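Workspace & Facilities | Tips
2022-02-21 – by Cyril Bunting
4 min read

Small square tables: setup, care and when to replace the top

The Ledora building now has its small square tables back in general use, and the booking desk at Todcombe has asked for the same notes we gave Ledora staff last year. They are set out again below with two corrections. The earlier version gave the wrong cleaner dilution, and it left out tape altogether.

The tables in question are the light-wood ones with rounded corners. They are meant for one person at a time, or two if the task is small. Each is rated for a static load of 30 kg spread over the top. A point load near a corner should be kept to 10 kg or less, as the fixings sit well inboard and the corners flex before the middle does.

Placement on carpet

Carpet hides an uneven floor. Set the table down, press each corner in turn and note which one moves. Turn the table a quarter and repeat. If the same corner of the table moves, the leg is short; if the movement stays in the same part of the room, the floor is low and a felt pad will deal with it. Do not fold paper under a leg. It compresses within days and the rocking comes back.

Light objects with a high center of gravity are the ones that go over first. A paper cup with something long standing in it, such as a toothbrush or a stirring stick, will tip at a much smaller knock than the same cup left bare. Keep such a cup away from the edge and add a little weight in the bottom if it has to stay out.
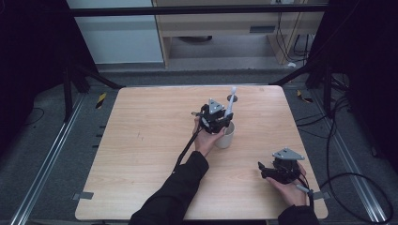
A reader at Ackroyd, Bunting was told, puts a spoonful of clean gravel in every paper cup used for holding brushes and pens, and has not had one go over since June. Dry rice was tried before that and was too light to make a difference.

Gravel is acceptable provided it is washed first. Grit on the underside of a cup will scratch a pale top faster than anything else in normal use.

Marks and cleaning

Small dark scuffs are mostly transfer from rubber or plastic and sit on the finish. Start with a barely damp cloth, wiping with the grain. If the mark stays, use the Zendmont neutral cleaner at one part to 20 of water (the earlier notes said one to 10, which leaves a film). Melamine sponges remove the mark and some of the sheen with it, and the dull patch is then more visible than the scuff was.

Tape

Gray tape is in common use along the edges of these tops. It holds well on a clean edge and poorly on a dusty one, so wipe first. Press it down over its full length, and keep it off the working surface where sleeves and cables will lift it. To remove it, warm the strip with a hair dryer on low and pull back flat against itself – slowly, at a steady rate. Adhesive left behind comes off with a little cooking oil on a cloth, followed by the neutral cleaner.

Replacement

A top should be replaced if the finish has worn through, if a corner has lifted, or if the table still rocks after both checks. Scuffs alone do not qualify. Requests go through the Todcombe desk with the table number, which is on the underside. The present stock list runs to 1,870 items across all sites, and a request without a number cannot be matched to it.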